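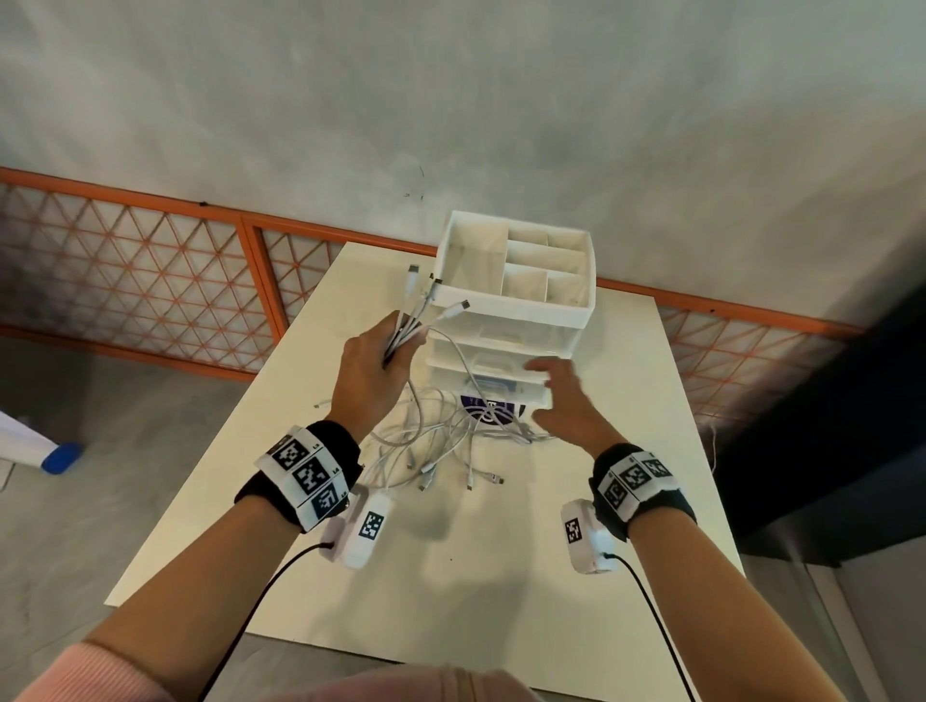 Slide 1. Notes for the Derkum council work session, 30 April 2019. Speaker: Ga-eun Jin.

Start with the term sheet. The city gives Banavbridge a property tax abatement on its new plant. The company commits to 700 jobs. Abatement is set each year by headcount, as filed with the city clerk.

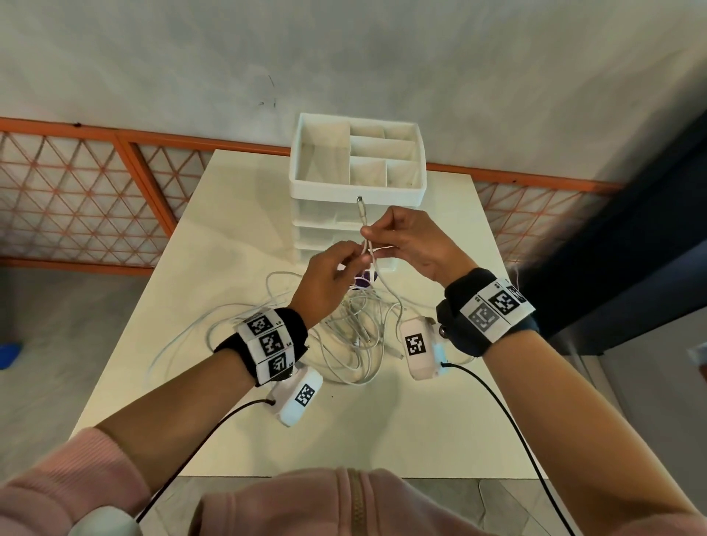
Slide 2. Headcount rules. Part-time workers count as half. Contract workers do not count — expect pushback from the company's counsel. The last filing, from February, lists 147 positions.

Slide 3. Clawback. If the target is missed 3 years in a row, the city recovers the abated tax plus interest. Refer to section and page, don't read it out.

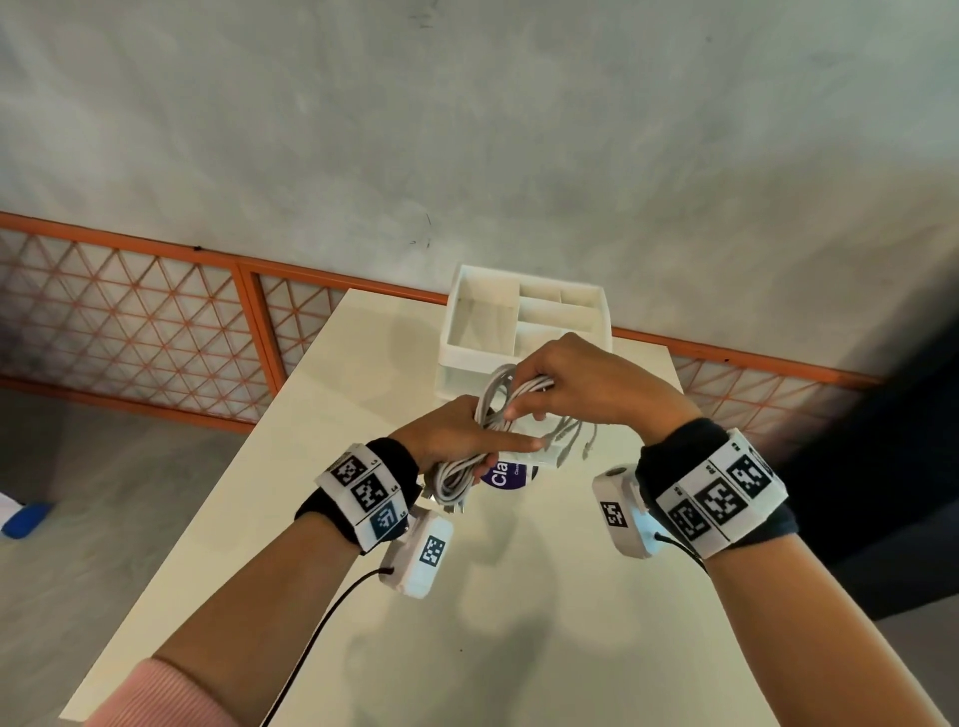 Slide 4. Change of administration. The signed agreement binds the next council. The road money for the Bundar site does not: it is voted yearly and can be dropped. Charito Javier has the parcel map, 1,322 acres in total. Pause for questions.

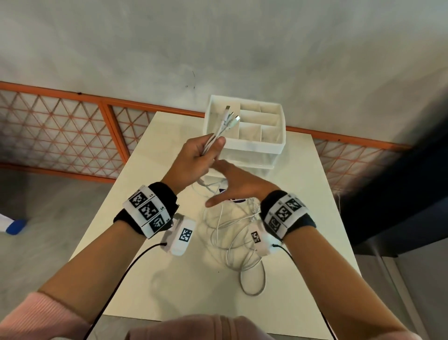 Can a new mayor cancel the abatement?
Only if the company is in default. Otherwise both parties have to agree to amend.

Slide 5. Next steps. Second reading, then the county's sign-off.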